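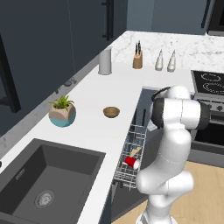 1/ Running a dishwasher without wasting money. We let flats, 80 of them, and I get asked this more than anything else. Short thread.

2/ Scrape, don't rinse. Most detergents need a bit of muck to work on, and a hot tap left running can use more water than the machine does.

3/ Wooden spoons and spatulas: wash by hand. They dry out and split. Same for good knives and anything glued.

4/ Cups go in the top rack, open end down, on a slant if the base is hollow. Otherwise you get a puddle in every one.

5/ Use eco. It takes longer – ours is over three hours – but most of the electricity goes on heating the water, and eco heats it less.

6/ Once a month, do a hot empty run. Eco alone lets grease build up in the pipes.

7/ Clean the filter. Twist, lift, rinse under the tap, old toothbrush for the mesh. Graça Barreto in our office had 2 call-outs in September and both were filters.

8/ Salt: if you're in a hard water area, fill it even if you use all-in-one tablets. Check the manual for the hardness setting. The factory one is often wrong for your postcode.

9/ Door open a crack when it's finished. Plastic never dries properly otherwise.

10/ Washing machines next week. Send me your questions about drum smells.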